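Section 4: Setting, Hanging and Looking After Your Wall Clock

Thank you for bringing one of our quartz wall clocks into your home! We know that most folks would like to pop in a battery and get on with their day, and you can certainly be up and running in a few minutes. Still, please do read this section through once before you pick up the hammer. It covers the whole Nillora family, both round and square, and where a step is different for one shape we say so.

Before you start

Find a table or counter with good light and plenty of elbow room. You will need one fresh AA alkaline battery (not supplied), a pencil, a small level if you own one, and the screw and wall plug from the little paper envelope taped inside the carton lid. If the envelope has gone missing, don't worry, any round-head screw that fits the slot snugly will do nicely.

CAUTION: Please don't use rechargeable batteries. They run at a slightly lower voltage, and the clock may lose time as they drain.

4.1 Fitting the battery

1. Lay a soft cloth on the table and turn the clock face-down on it.
2. Find the black movement box in the center of the back. The battery bay is along its lower edge.
3. If there is a plastic pull tab sticking out of the bay, slide it out and throw it away.
4. Press the battery in, flat end against the spring first, and let the other end click down.
5. Hold the clock up to your ear. You should hear a soft, regular tick. (The Nillora Quiet has a sweeping second hand and makes almost no sound at all, so with that one you'll want to look for movement instead.)

Note: If nothing happens, take the battery out, wait 20 seconds, and put it back. A brand-new movement can be a little sleepy the first time.

4.2 Setting the time

1. Turn the small wheel on the back of the movement in the direction of the arrow. Both hands travel together, so there is no separate hour adjustment to hunt for.
2. Go slowly as you get close to the right time. If you overshoot by a minute or two, you may turn back gently, but never wind backward for hours at a stretch.
3. Turn the clock over, set it on the table face-up, and compare it with a clock you trust.

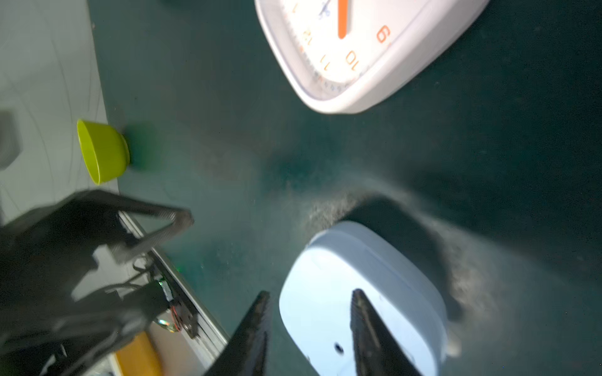
Square model, white dial with orange numerals, lying face-up.

4. Leave it on the table for a while, an hour if you have the patience, and check it again. It's so much nicer to find a weak battery now than after you have climbed the ladder twice.

Note: Check which way is up before you hang a square clock. All four sides look alike from the back, and it's easier than you might think to put one on the wall with the 12 pointing at the door frame. The hanging slot is always on the same side as the 12.

4.3 Choosing a spot

Pick a dry, inside wall that you can see from wherever you usually sit. Kitchens are fine, but keep the clock well away from the stove, where grease and steam will cloud the lens over time. Try to avoid a wall that gets strong sun all afternoon, as colored numerals will fade sooner there. Bathrooms are best left to our Viltirer range, which has a sealed case.

4.4 Hanging the clock

1. Mark the spot with your pencil, making sure there are no pipes or wires behind it.
2. Drill a hole for the wall plug, 6 mm across, and push the plug in until it is flush.
3. Drive in the screw, leaving the head standing 4 mm proud of the wall.
4. Lower the slot over the screw head and let the clock settle. Give it a very light tug downward to be sure it has caught.
5. Straighten it with the level, or ask somebody across the room to be your eyes.

CAUTION: Adhesive hooks and strips are not suitable, however strong the packet says they are. Heat and humidity can loosen them overnight.

4.5 Cleaning and care

Dust the lens with a soft, dry cloth. For fingerprints, dampen the cloth with plain water, wring it out well, and wipe in one direction. Window sprays can leave a haze on plastic lenses, so please keep those for the windows.

Change the battery once a year, and do take it out if the clock is going into storage. Many of our customers do it in May, along with the rest of the spring cleaning. For clocks that stop or run slow, turn to Section 5.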